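**Letlow library to reopen its reading room in November**

September 30, 2018

It has been a long summer for people who like to read their newspaper in the company of other people reading theirs, but the wait is nearly over. The Letlow town library will open the doors of its old reading room again in November, after six months of work on the ceiling, the windows and, as it happened, rather more of the floor than anyone had hoped.

Regular visitors will remember how it began. A damp patch had been spreading over the local history shelves for a couple of winters, and every time it rained hard the staff would bring out the plastic sheeting and move the county atlases to the other end of the room. When the roofers finally got up there in the spring they found that the gutter behind the parapet had been sending water into the wall for years, and that the plaster below it was holding on mostly out of habit. The room was closed that same week, the chairs went into storage at the old Pringle feed store, and the newspapers moved to a pair of folding tables beside the children's section, where they have been ever since (to the delight of some of the children, who have become very good at the crossword).

The work has been done by Delten, the building firm from over the river, and it has gone about as smoothly as work on an old building ever does. The ceiling came first, then the tall windows on the street side, which had been painted shut for so long that the younger members of the staff did not know they were meant to open. They open now, all of them, and on a mild afternoon you can hear the school band practicing from clear across the square. Whether that is a good thing or not will depend on the reader, and perhaps on the time of year.

The floor was the surprise. Once the carpet was up, the boards along the north wall turned out to be soft right through, and they had to be replaced with old maple from a schoolhouse in Tikska that was being taken down. It is a close match. The new boards are a shade lighter, but the library has decided to leave them that way and let the sun and all those shoes take care of it over the years.

While the builders were busy, the staff used the time to go through the collection, a job that had been put off through at least two head librarians. Everything that had been in the reading room was taken down, dusted, checked against the old card catalog and either put in a box to come back or set aside. The count of boxed books stands at 2,489, and there are still a few shelves of bound magazines to get through. Some nice things came to light along the way, among them a run of Letlow seed catalogs, a hand-drawn map of the river before the bridge was built, and a cookbook from the Pringle church supper that had been checked out in error to the library itself and was, by the stamp in the back, decades overdue. 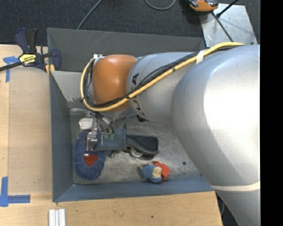

*A large robot arm at work over a gray metal bin.*

Books that were set aside, most of them second and third copies, will be sold on the library lawn the weekend before the reopening. Prices will be kept low, with paperbacks going for whatever you care to drop in the jar and hardcovers for a little more. There will be cider and, if the weather is kind, doughnuts. Anyone who would like to bake something to go alongside them is asked to leave word at the front desk, and please write down what is in it, as there are several nut allergies in the after-school crowd.

The money from the sale goes toward new reading lamps. The old brass ones with the green shades were much loved, and they will be back on the long tables, but the wiring in them was judged to be past saving and each one has had to be redone from the base up. Readers who sit by the windows have been asking for lamps of their own for as long as most of us can remember, and 2,000 dollars has already been put by for them from the spring plant sale. A good day on the lawn should see to the rest.

A few things will be different when you come back in. The newspapers will be on the left as you enter and no longer behind the pillar, where they were so hard to find that newcomers often gave up and went home. The local history shelves have moved to the inside wall, well away from any gutter. There will be a table set aside for jigsaw puzzles, which began on one of the folding tables this summer as a way to pass a rainy afternoon and then proved impossible to stop. The puzzle now in progress - a harbor, with a great deal of sky - will be carried across on its board in one piece, if steady hands can be found.

Some things will stay just as they were. The big clock over the door has been cleaned but still runs a little fast, and the staff were firm that it should be left alone, as half the town has learned to catch its bus by it. The armchair by the radiator has been re-covered in the same brown corduroy. The radiator itself still knocks.

Until then, the children's section and the front desk keep their usual hours, and books on hold can be picked up as always. The side door on the alley remains closed while the last of the scaffolding comes down, so please use the ramp at the front. The reading room will close at 5 each evening for its first few weeks while the lighting is finished, and will go back to its later closing time once the lamps are in. The opening date will be posted on the library door and in the window of the post office as soon as the floor varnish has had its final coat.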